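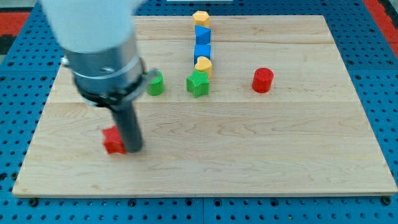

Print this page | E-mail this page
Reading time: 2 min

October, bench 2, started 7:40

Second round of glue tests for the Warkivdale chairs. Joanne wants a decision on hide glue or fish glue before the rest of the back legs get cut, so I'm writing this up now while it's fresh.

Stock is beech offcuts from the Uçar delivery, all from the same two planks. Mortise and tenon, tenons cut on the Hurner with the fence where Ulla left it. Fit was a hair tight on the first few. I took a shaving off each cheek with the shoulder plane and wrote T on those pieces in pencil so we can pull them out of the results if we need to.

Made 20 joints: 10 hide, 10 fish. Hide glue soaked overnight, heated in the small pot, brushed on both faces. Fish glue straight from the bottle. Clamped all of them until the next morning and then left them on the rack by the window for a week.

Pulled them on the Ramora this morning with Orhun reading the dial. Numbers are in newtons at first movement, as last time. He has the full sheet in the gray binder.

Best: hide, 1,063
Worst: fish, 723

The worst one was a T piece, and when we split it there was a dry patch on one cheek the size of a thumbnail. I don't think that is the glue's fault. I would redo it before anyone quotes the number. The other fish joints bunched up closer to the hide ones than I expected. Two of the hide joints tore wood at the shoulder before the glue let go, so for those we measured the beech more than anything.

Open time is still the real difference for us. With hide I had to hurry on every joint and reheated the pot twice. A whole chair back has six joints going together at once and I would not want to do that in a cold shop. Fish gave me time to square things up and wipe off the squeeze-out.

Ida asked about humidity. We have not tested that. The week on the rack was dry and the chairs are going to a house by a lake. Kanchan says she can fit a few joints in the damp cupboard if we get them to her glued and labeled.

To do:
- remake the dry joint, same plank if there is any left
- four more of each for Kanchan
- new brush, the old one sheds
- ask Ulla if the fence was meant to be there
- put the fish glue back in the fridge, it was out again

Stopped 11:15.

Contact | Copyright, the workshop | Back to top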